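Chapter 4
Joints, and Why They Fail

Most home furniture begins with a sketch on the back of an envelope and a confident trip to the timber yard. The sketch shows a bench. It seldom shows how one part of the bench will stay attached to the next, a matter the builder hopes to settle later with glue.

This chapter deals with that matter. We start with the butt joint, in which the end of one board is pushed against another and asked to behave. It is quick, it looks tidy, and it relies on end grain, which drinks glue like a sponge and gives little back. From there we move to the housing, the half lap, and finally the mortise and tenon, which has been holding stools together for centuries and needs no advice from us.

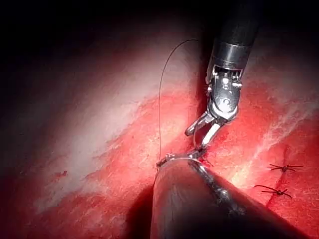
Fig. 4.1 Instrument with its jaws partly open, above red tissue.

Before cutting anything, decide which way the load will travel. A coat rack is pulled down and outwards. A shelf sags in the middle. A chair is rocked backwards by guests who have been told not to — and the back legs take the whole of it. Mark the grain direction on every piece in pencil, and mark the face side too. You will think you can remember. The Vindale bench in Project 2 has 4 legs, and the first one we built had a rail facing the wrong way on two of them.

Clamps close a joint; they do not mend one. If the shoulders won't meet by hand, go back to the chisel.
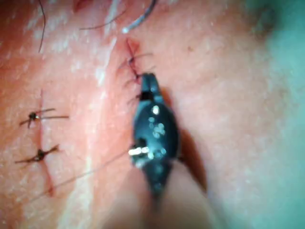

Wakana Ebihara objects that a slightly loose tenon can be saved with a glued shaving, and that she has sat on the proof for years. We accept this for stools. For anything taller, cut the tenon again.

4.1 The butt joint

Take two offcuts of the same width and square both ends before you reach for the glue.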